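Sorkix Forkell Kitchen Handling Kit: Frequently Asked Questions

What is the Forkell kit?
Forkell is a tabletop handling kit for two-arm robots that work with dry kitchen goods in retail packaging. It covers gripping, tilting and pouring from small bags and packets. Sorkix supplies the kit; Irkent handles installation and field service.

What is in the package?
One two-finger gripper, one wrist adapter plate, the control software, a calibration card and a printed setup guide. Robot arms, tables and trays are not included. A multi-fingered hand may stay mounted on the second arm. The software treats it as a separate tool and does not need it for pouring.

Which materials can it pour?
Free-flowing and lightly clumping dry goods: sugar, salt, starch, MSG and similar. Sticky or oily powders are not supported. Neither are liquids.

Does the packet have to be opened first?
Yes. The kit does not cut or tear packaging. Open one end across its full width before the run. A narrow tear causes uneven flow, and the software has no means of correcting for it.

How should the packet be gripped?
The fingers should close on the body of the packet with the open end extending past them. Leave enough free length for the material to reach the opening when the packet is tilted.
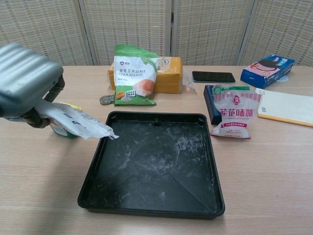
Grip force is set per packet type in the materials table. Start with the lowest value that holds the packet through a full tilt, then raise it one step. Too much force closes the channel inside the packet and stops the flow.

What is the maximum packet weight?
265 grams, including packaging. Heavier bags can be left on the table as obstacles but should not be assigned as pour targets.

How accurate is the pour?
The kit does not measure weight. Tilt angle and dwell time set the amount released, and results vary with grain size and humidity. Customers who need a measured dose should place a scale under the tray and connect it through the Petridis input module, sold separately.

Does the table need to be cleared before a run?
No. Boxes, bags and flat items may remain in place if they stay outside the pour zone. The default pour zone extends 100 mm past each side of the tray.

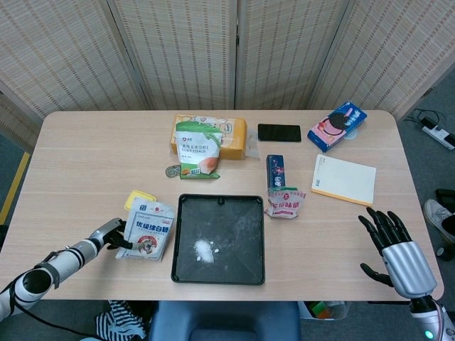 Items that enter the zone during a run trigger a pause. The arm holds position until the operator confirms. To change the zone size, open Workspace, select Margins and enter a new value. The upper limit is 200 mm.

Can residue stay in the tray between runs?
For motion testing, yes. For food use, wash and dry the tray before each run and follow local rules on food contact surfaces.

How is the gripper cleaned?
Power off the arm. Brush the finger pads, then wipe them with a damp lint-free cloth. Do not use compressed air, which drives powder into the housing.

What does error 3111 mean?
The fingers closed past the minimum width for the selected packet type. The packet was missed or has slipped. Open the gripper, reseat the packet and restart from the last step.

Can I add my own packet types?
Yes. Enter the width, the filled weight and a material class, then run the grip test. Saved types can be exported and loaded on another Forkell unit with the same software version.

What does service cover?
Irkent replaces finger pads and the adapter plate during the service term. Damage from liquids or unsupported materials is excluded. Have the serial number from the adapter plate ready when contacting support.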